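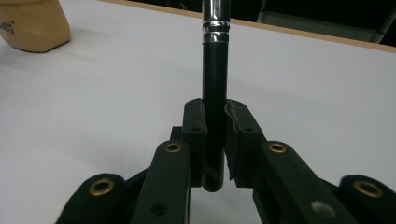
Pen held low between the pads, most of the barrel standing above them.

Teaching a pick-and-place task with hand-held grippers

If you can put a pen in a cup, you can teach it! I love this way of collecting demonstrations. You hold the grippers yourself, do the job with your own arms, and the recording becomes the lesson. We use this routine at Heltus for every desk-tidying task, and it works for one hand or two.

Before you start

Pick one task and write it down in a single sentence. Ours is "put the item in the cup." Clear everything off the table that the task doesn't need, then open and close each gripper a few times until your fingers stop thinking about it. Check that both cables run back along your forearms with some slack.

Step 1. Set out the items

Change the layout on every run. Turn the pencil, slide the brush over, move the cup a hand's width. A robot that has only seen one layout learns that layout and nothing else, so be generous here (this is the fun part anyway).

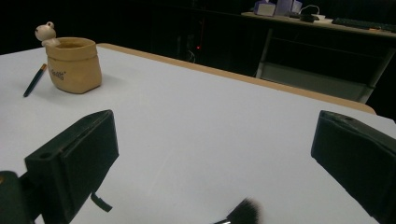

Planter with the frog on its rim, a pencil on the table and a makeup brush between the fingers.

Step 2. Make the grasp

Come in slowly with the fingers open. Stop for a beat, close, stop again, then lift. Those little pauses make the grasp much easier to find in the recording later. Long thin things like pens want to swing, so keep your wrist still until the pads have a good hold.

Step 3. Place and let go

Bring the item over the cup, lower it, open the fingers, and back straight out the way you came. Don't flick it in! If you drop something, finish the run, mark it as a miss and go again. We keep our misses in their own folder.

Step 4. Use both hands

Once one hand feels easy, add the other. Start each run with the grippers apart and in view, and let one hand finish its move before the other begins. My first Brurkside set had 617 runs, and the two-handed ones only got smooth when I stopped rushing. Now I do 90 in a sitting and then take a proper break.

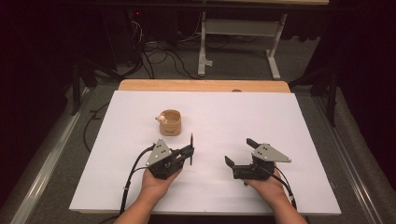 Jasińska wrote in to say that she has her second hand hold the cup steady during the release, and that her runs got much cleaner once she started doing it. Great tip, and I've added it to my own warm-up. Just keep it the same through the whole set, so you aren't mixing two methods under one task name.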